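Skollow sheet set review: thirteen nights in

I've been burned by bedding before. My last set came from Cartwright and pilled so badly by the second month that it felt like sleeping on a toast crumb farm, so when my friend Tamsin Hollis wouldn't stop going on about her Skollow sheets I rolled my eyes a bit. Then I stayed at her place for a weekend and ordered a set on the train home. So there you go.

I got the queen in gray. There are 5 colors on the site and I dithered for ages over the oatmeal, but I drink coffee in bed and I know my limits! Shipping was quick, and the set came in a cotton drawstring bag that I've already stolen for my socks.

First wash: the label says cool, and I went cool. The fitted sheet has proper deep corners and the elastic runs all the way around, so it doesn't ping off at 3 am (my old one did, every single night, always on my side). The top sheet is generous. It's a crisp fabric, kind of like a good shirt, and if you love that silky hotel feel you may not get along with it. I run hot and I've slept great. 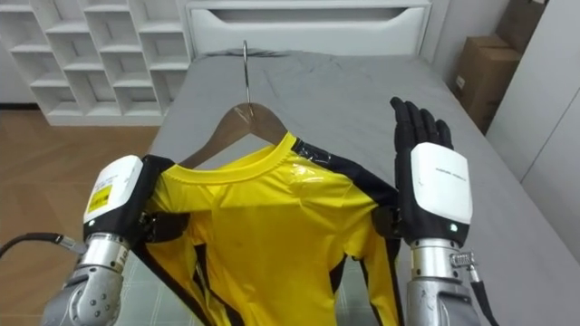
Yellow and black on the gray sheet.

Wrinkles, though. Oh boy. These things crease if you look at them funny. I tried taking them out of the dryer early, I tried folding them right away, and I even tried the Vukik wrinkle spray my sister swears by (smells like a dentist's office, no thanks). I've given up, and I'm calling it the relaxed look. If you iron your sheets, you're a better person than me and you'll be fine.

The pillowcases are my one real gripe. They're the envelope kind, and the flap is too short, so a chunky pillow pokes out by morning. I wrote to Skollow and got a nice reply from Isla in customer care, who said a longer flap is coming in September. We'll see.
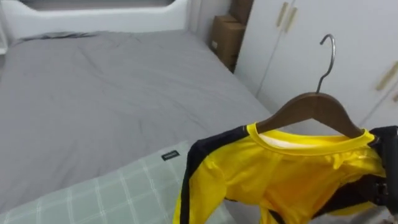

Gray bedding, white headboard, green pillow in the corner.

Would I buy them again? Yep, though I'd wait for a sale. There's a 30-day return window if you're on the fence, and they do take them back washed, I asked. I'm going for the oatmeal next, coffee or no coffee.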